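Fontana Build FAQ

Last updated November 15, 2019

What is Fontana?
A small wheeled robot that crosses a room and parks at a target. I build it at home, mostly in the living room, with the heavier cutting done at the Hostport shared shop.

Is it a kit?
No. It started as a Sostside drive base with a bad left motor. I replaced the motor, then the controller, then the base. The screws are original.

What did it cost?
About 400 dollars in parts. I don't add up the shop membership, and I'd ask you not to either.

How fast does it go?
Slowly. Top speed is 35 centimeters per second, and I've lowered it twice out of respect for the baseboards.

Can I run the code on my own robot?
Yes, if it has wheel encoders and you have patience. The branch called Cidomgate is the stable one. The other branch is where I keep my mistakes.

How do you mark a parking target?
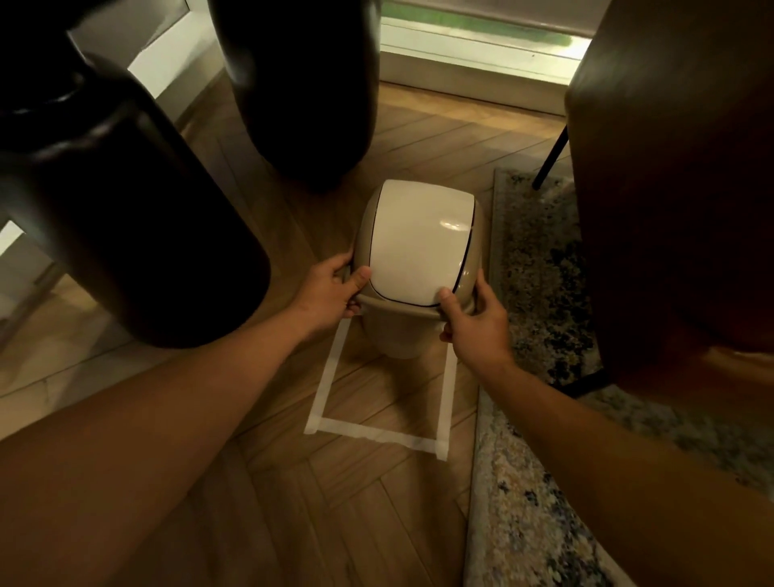 Fontana parks by dead reckoning, so every run needs a target I can put back in the same place. Masking tape on the floor does the job. I leave one end of the rectangle open and set something light there as a backstop — the little beige wastebasket with the swing lid is my pick. The tape edges can be a bit uneven. So is the parking.

Does it handle rugs?
It handles the edge of one by stopping and beeping. Bigger wheels are planned for January.

Do you take bug reports?
Yes. Include the log file and your floor type.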